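Wurnent Duvet Cover, Cream

A plain cover for everyday beds, in a pale cream that goes with most wall colors. It closes with buttons at the foot and has ties inside the corners to hold the duvet in place.

Wash at 50 or below with similar colors. Tumble dry low. Expect some creasing after washing — a warm iron takes it out if you prefer a flatter finish.

Pillowcases are sold separately, in packs of 2.
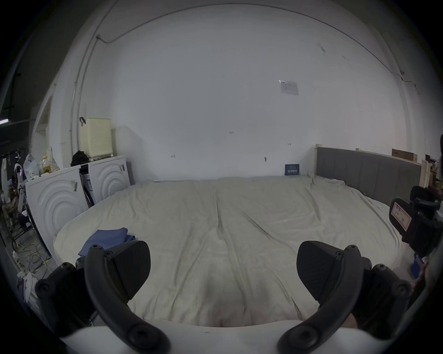

Reading time: 3 min

A cream duvet on a wide bed, with a gray upholstered headboard. For more on bed sizes and care, see the Etcombe bedding guide.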